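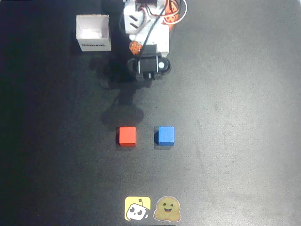 *Arm over the two cubes, red on the left and blue on the right.*

**Clemudness chores group, minutes, June 2019**

Chair and notes: Etelka Boros

**1. Matters arising from January**

The Rollby shelf-stocking writeup has gone out to members. It drew more replies than anything we've sent so far, and several people asked when we're going to try laundry (soon, we hope!).

**2. Small-object tidying**

Long and very happy discussion. Picking up bits and putting them where they belong is the chore everyone at home and everyone on the Tekleab packing bench would hand over first. The log stands at 1067 attempts, 600 of them counted as clean picks. Etelka reminded us that in January we would have been thrilled with 100. Blocks with flat sides go best. Thin or floppy things are still a struggle, and a sock remains well out of reach.

Agreed: keep going with cubes, then move to spoons and bottle caps.

**3. Floors**

Members want to know about picking up from carpet, where most of the mess in a real house ends up. The Cunville shop floor is smooth concrete, so results there won't carry straight over. Agreed to log carpet attempts on their own sheet.
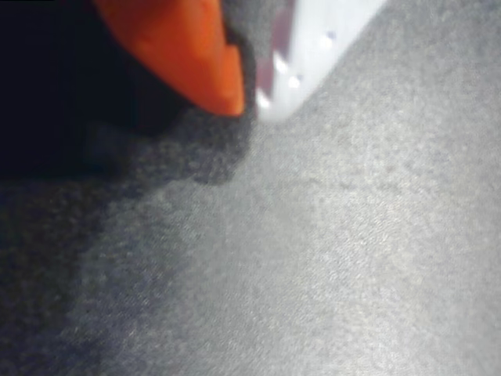

Could a machine tidy a child's bedroom today?

Parts of it, slowly, if someone has decided beforehand what goes where. The deciding is still the hard bit.

**4. Speed**

A person clears the Tekleab bench far faster, and we all accept that. The feeling in the room was that slow is fine for jobs done overnight or while the house is out. Shop work is a different matter, and Rollby would need at least 2 arms per bench before it made sense. Much excitement about trying that anyway.

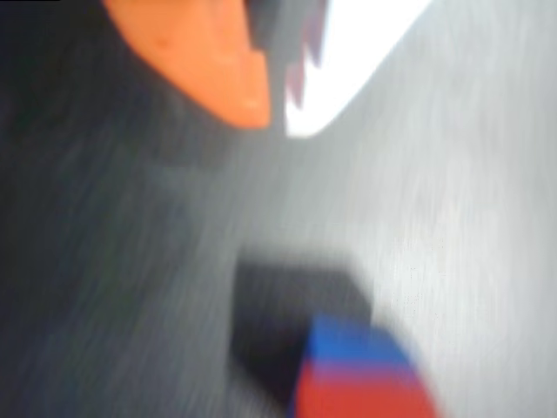
*Orange tip above, blue-and-red piece below, heavy blur.*

**5. Actions**

- Etelka to draft the carpet log sheet and send it round.
- Everyone to bring one small household item they're tired of picking up.
- Rollby to be asked about bench space for a two-arm trial.

**6. Any other business**

Dishwasher loading was raised again, with great enthusiasm. Held over to the next meeting.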